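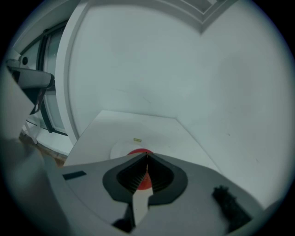 A hand-held gripper with a light gray body and a dark gray housing.

The Trailer Pool at Gumdale

Freight carriers have two ways to deliver a trailer. In a live unload, the driver backs to a door and waits while the warehouse empties the box. In a drop, the driver leaves the loaded trailer in the yard, hooks to an empty one and goes. The second method needs more trailers than trucks, and the extra trailers are called the pool.

The grocery warehouse that Lambert runs at Gumdale switched most of its inbound dry freight to drops in April. Refrigerated loads are still unloaded live. The building has 28 inbound doors and receives around 200 loads in a normal week, with the heaviest arrivals between 4 a.m. and 9 a.m. Before the change, the average driver spent 135 minutes on the property. Most of that time was spent waiting for a door.

Hedano, the carrier with the largest share of the work, supplies the pool. It began with a trailer count worked out from the weekly load volume and the average time a trailer sat before it was emptied. The first figure was too low. It assumed that a trailer unloaded on the night shift would be ready to leave the next morning, and it left out boxes held for pallet returns, boxes waiting on a damage claim and boxes with a failed light or a flat tire. The pool now stands at 87 trailers.

A trailer in the pool is in one of four conditions: loaded and waiting, at a door, empty and ready, or empty and held. Only the third is of use to an arriving driver. When held empties build up, a driver who has dropped a load has nothing to hook to and must either wait or leave without a trailer. Leaving that way is known as bobtailing. The tractor burns fuel and hours with no box behind it, and a second trip has to be arranged to bring the missing trailer back into circulation.

Shifting trailers between the yard and the doors is the job of a yard tractor, a short single-seat truck with a hydraulic fifth wheel. The operator can lift the nose of a trailer without cranking up the landing gear, so a move takes a few minutes. Gumdale runs two yard tractors on weekdays and one on Saturday. If one is down for service on a heavy morning, doors stand open with finished trailers still against them, and the gain from dropping is soon lost.

The cost of the pool is mostly idle equipment. Each trailer has to be registered, insured and inspected whether it moved that month or not. Tires age in the sun, and brakes left set for a long period can stick to the drums. Hedano charges Lambert a daily rate for any trailer held past the agreed free period. The clock starts when the gate records the drop and stops when the trailer is released as empty.

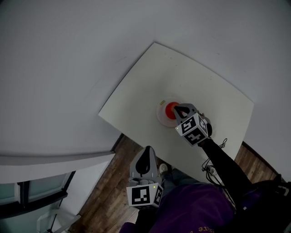 Keeping track of the boxes

The gate record alone does not show where a trailer is parked. Lambert uses a yard program called Ladulov, in which each parking slot has a number and the gate clerk assigns one on arrival. The yard tractor operator confirms every move on a tablet. Errors come in when a driver finds the assigned slot taken and uses the next one over without reporting it.

The remedy is a yard check, done on foot or from a pickup at the start of each shift. The checker reads the trailer number, the slot and the seal, and notes whether the doors are closed. Any mismatch is corrected before the first door assignments go out.

Driver pay and the dropped load

Drivers paid by the mile gain from a shorter stop only if there is another load to pull. Hedano revised its dispatch times at Gumdale after the switch so that a driver arriving before 6 a.m. could be given a second run within the legal limit on driving hours. Later arrivals usually get the same single run as before and finish the day earlier.

Detention pay, which some drivers had come to count on at this warehouse, now applies only to refrigerated loads and to drops where no empty is ready. In the second case the driver has to report the shortage to dispatch from the yard, and the time is counted from that call.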